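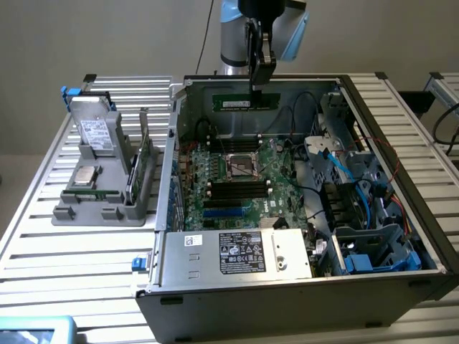
Spring Teardown, Bench Two

Every May the Salgate repair room clears its shelf of old office towers, and every May the shelf fills up again before we've swept. This year's batch came out of the Loderent building, 655 machines in all, most of them with the asset tags still on and one with a very old mint inside. What follows is a Dell from the pile, with notes for those who like this sort of thing. You know who you are.

The case. On its side with the panel off, the only dignified position for a tower this age. The blue parts are the ones you're meant to touch. Drive trays, card clips, the tab on the end of the power supply. Everything else will take a bit of knuckle as payment.

The socket. Bracket in place, processor absent. Processors go in the drawer marked Kordestani, after the shop that sold us the drawer.

The memory. Black slots above and below the socket, white latches at the ends. Push until it clicks, then push the other end, which didn't.

The power supply. A silver brick parked across the lower part of the board, covering whatever you need to reach next. The label on top is good reading if you're waiting for the kettle.

The cables. Light blue for SATA, looped through the drive cage by somebody with strong feelings about loops. We left it as it was.

Towers that pass go to the Brisadura reading rooms, which have asked for about 2,000 and will be getting fewer. The rest go for parts. Screws are in the coffee can, all sizes, good luck.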